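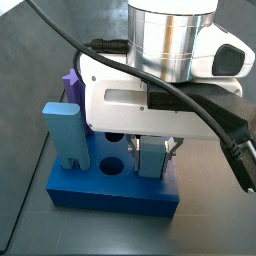 The form from Krajewska had one box for the price and one box for the reason, and both were the same size. I had filled in the first before breakfast. One second-hand arm from Droltavura, with gripper, 3,000. Delivery to Grustbridge, 178. The second box was still empty at noon.

I watched the arm we had on trial. It had the pale blue rectangle in its fingers, over the blue block with the holes in it. The purple star was behind the arch. A child of two could do it, my predecessor used to say, and a child of two did not need a service contract.

The service contract was 327 a year. I had left it off the first draft and put it back on the second.

At Unine they had bought two arms at once and no spares, and spent the spring waiting for a cable. I wrote that down, then crossed it out. Krajewska did not like to hear about Unine.

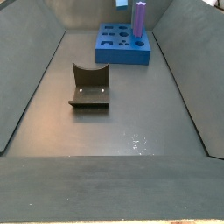

Part 4: Consumables

I got up and looked into the bin. There were small white flecks on the floor of it, near the front, below the black holder. They might have been paint. I had no line for paint. I had no line for sweeping up either, so I put both under sundries and gave them what was left.

Then I went back to the reason. I thought about the star standing up out of the foam, and about the winter orders, and about my own wrists — which ached most evenings now and were not on any form.

"To replace manual sorting," I wrote. It fitted the box with room to spare. I signed it and took it down to the post.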